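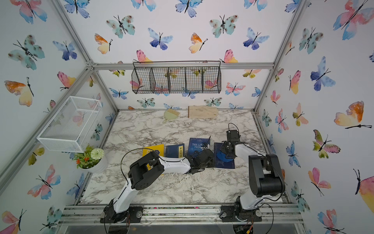
Working Alongside the Arms: Tips for Bench Staff

Since the book-cleaning benches at Tarmont were fitted with robot arms, the daily routine at the Ullcombe and Lillville rooms has changed. Staff who used to wipe covers all day now spend most of a shift preparing the bench, checking finished volumes and dealing with the ones the arms should not handle. The following guidance applies to both sites.

Preparing the bench

Brush the tabletop before every batch. Crumbs and grit left on the surface will mark a cover as soon as a book is pushed across it. Remember the front rail, where debris collects and is easily missed. The hand brush is kept at the back of the table, beside the board.

Set out a few books at a time, in a loose row, covers up. Four is a comfortable number for two arms. Books with torn jackets, loose spines or gilt lettering are to be cleaned by hand.

Choosing and caring for cloths

Use a soft, dry cloth with some pile. Shake it out away from the bench and fold it once before laying it down. Cloths are washed on Monday without fabric softener, which leaves a film on coated covers. Any cloth with fraying edges should be trimmed or moved to the general cleaning cupboard.

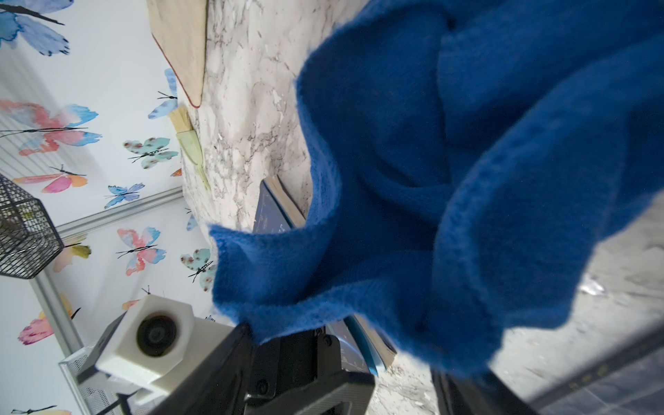 Blue fleece cloth at the gripper, with books on the marble-patterned top.

Keep spare cloths out of the way of the round, lens-like part on the gripper housing. If an arm stops, press the hold button, wait for both arms to settle, and only then reach in.

Changes to duties

Each bench is now looked after by one person for up to 2 hours, followed by a change of task. Checking is tiring in a different way from wiping, and the earlier pattern of 3 hours proved too long. Staff are asked to record any book returned for a second clean, with a short note of the fault. The Sulemana training module covers stopping, restarting and reporting, and must be completed before working at a bench alone.

Requests to return to hand cleaning for part of the week should be made to the shift office and will be met where the rota allows.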